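Clidine Futures Desk - Charting and Order Software

Clidine is a desktop charting and order program for people who trade index futures and options. It runs on Windows and connects to your existing broker account. We don't hold your money and we don't place trades for you.

What you get

The standard package comes with 101 built-in studies, including RSI, MACD, moving averages and the usual retracement tools. Wave labels can be drawn by hand and saved with the chart. Each chart keeps up to 28 drawings before the oldest ones move to an archive layer, where they can still be turned on.

Price alerts can be set on a level, a trend line or a study value. Alerts show on screen and can also go out by email. A stop can be attached to an order before it is sent - the stop and the target cancel each other once one is filled.

Intraday history is included for the main contracts. Daily bars go back further, and you can load your own files if you have them in CSV form. The contract roll is set by volume unless you change it under Data, then Rollover. Traders holding the December contract should check this setting before they compare old levels.

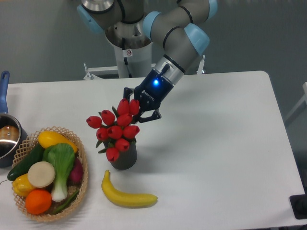 Pankaj Agarwal wrote to us that he had switched the roll from volume to a fixed date and his old support lines matched his broker's chart again. He would still like the setting to be saved per symbol, as he trades two contracts that roll on different days. Per-symbol rollover is planned for the next version.

Editions

Clidine Nirkar: charts, studies and alerts, no order entry.
Clidine Mishra: everything in Nirkar, plus order entry, attached stops and the options chain.

Both editions can be used on 2 computers with one license. The alert log holds 3,000 entries and can be exported at any time.

Requirements

64-bit Windows, a broker account with data access turned on, and a steady internet connection. Exchange data fees are billed by your broker and are not part of the license.

Sold and supported by Hudosthorpe. Page updated 2019-09-28.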